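Checking a simulated pick cell before you record

Laratex house rules, last revised 27 Nov 2022

Go through these steps each time you open the Clustura tabletop layout. They apply to simulated arms only. The rules for the real cell at Urneck are on a separate page.

Step 1. Load the layout and leave the arm still. Let the physics run for 500 steps so everything comes to rest. If an item slides or sinks into the table, fix its collision shape before going on.

Step 2. Look at the table from more than one camera. Crates, plates and bowls should lie flat. Keep tall items out of the path of the elbow.

Step 3. Check the close view at the gripper. Note any part touching a finger before the first command is sent. Do not hide parts to get a cleaner view.

Step 4. Set the speed limit to the value on the layout sheet. Run 5 slow passes with the gripper open. Stop if the arm touches anything you did not mean it to touch.

Step 5. Save the layout, the seed and the camera settings in one folder. Name the folder with the run number, for example 2460. Never overwrite an older run.

If you change the position of even one item, start again at step 1. Runs that skipped a step are marked as tests and kept out of the results.
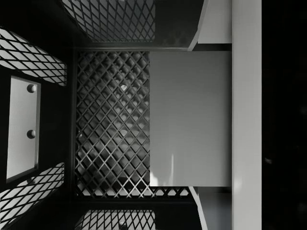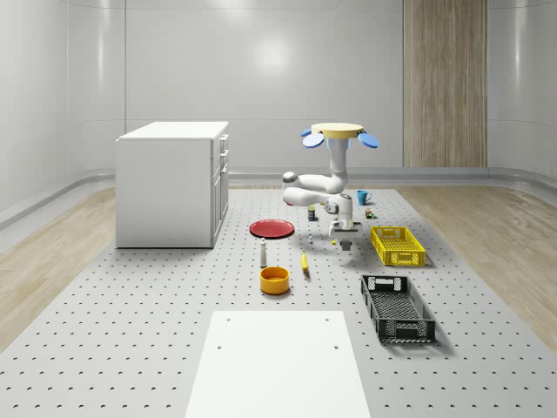
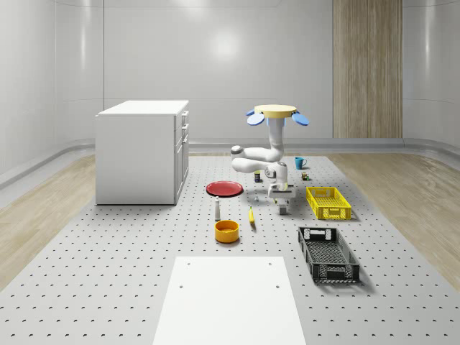
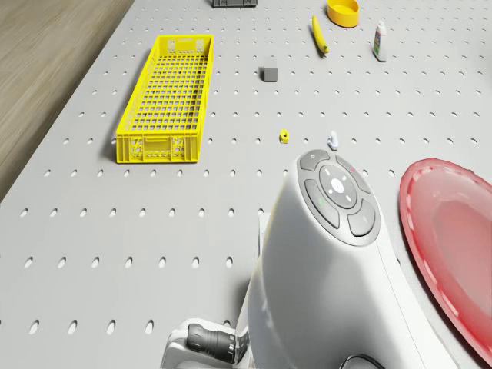 Tabletop layout with the yellow crate, banana and red plate, seen from close to the arm.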